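Thinning contrast paint for 15mm figures, pools or goes chalky

Asked in: Painting and Basing
Tags: 15mm, thinning, varnish, primer

I'm painting an army for MacLeish, the late medieval skirmish set, in 15mm. The starter lists come to 92 figures a side and I've done 6 so far, all spearmen. I prime with Primia grey from the can, then use the Drement one-coat paints straight from the bottle.

On 28mm figures I've never had trouble with them. On these the paint collects in the gap between the arm and the body and sits there as a dark blob, and the raised parts such as shields and helmets come out patchy. I tried thinning it with tap water. That stopped the blobs but the colour dried dull and a bit chalky, and on two of the figures it pulled away from the edges and left the primer showing.

What I'd like to know:

Should I be using the proper medium, or is water fine and I'm using too much of it?
Would a white primer be better than grey at this scale?
Can I fix the six I've finished or is it quicker to strip them?

I'm not after display standard. They'll be looked at from arm's length on a gaming table, in units of eight on a shared base.

Edit: the figures are metal, washed in warm water and washing-up liquid before priming. Brush is a size 1.

Answer 1 (accepted)

Use the medium. Water breaks up the binder in that type of paint once you go past one part water to three parts paint, and the chalky finish you describe is what you get. Pulling away from edges is the same problem. The Drement medium is fine but any acrylic glaze medium will do the same job. I've used Stima medium with Drement paint for a couple of years and they mix without any trouble.

For 15mm I go one to one for dark colours and two parts paint to one part medium for yellow, buff and bone. Mix it on a dry palette. A wet palette adds water to it and you are back where you started.

Pooling is mostly a matter of how much is on the brush. Load it, touch the side of the bristles on kitchen paper, then paint. Work from the top of the figure down and keep a second, clean, damp brush in your other hand. When you see a blob forming under an arm, touch the tip of the damp brush to it and it will lift most of it out. You have a minute or so to do this. After that leave it alone, as going back into half-dry paint is what makes it patchy.

Shields and any other flat surface I don't do with one-coat paint at all. Ordinary acrylic, two thin coats, then a wash round the rim.

On primer, grey is making your life harder. At this size you want the contrast exaggerated. Either use white, or keep the grey and drybrush white over the whole figure before you start. The drybrush takes 15 minutes for a full strip of figures and it helps you see the detail as well.

Don't strip the six. Drybrush them with a pale bone colour, repaint the shields, and put them in the back rank.

Answer 2

I do a similar scale and I agree about the damp brush. I would add that it matters how you leave them to dry. If the figures are standing upright it all runs to the feet, so I lay archers on their backs for the first few minutes. Doesn't work for cavalry.

I don't bother with medium myself, I use a drop of matt varnish and a drop of water. Seems ok. Let the primer have a full day first.

Also rinse your water pots properly between colours. I swap to a clean one for light colours.

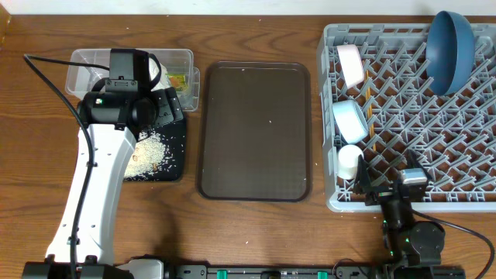

Drink things on the rack, right-hand side. Tray in the middle is empty.

Answer 3

just use enamels

Comments on Answer 1

Thanks, this worked. Did a test strip in March with Stima medium and white drybrush, and the blobs have gone. Still a bit heavy on the faces.

For faces go one part paint to two parts medium and do them last.

Is this the same for the Drement metallics?

No, those are a normal acrylic. Water is fine.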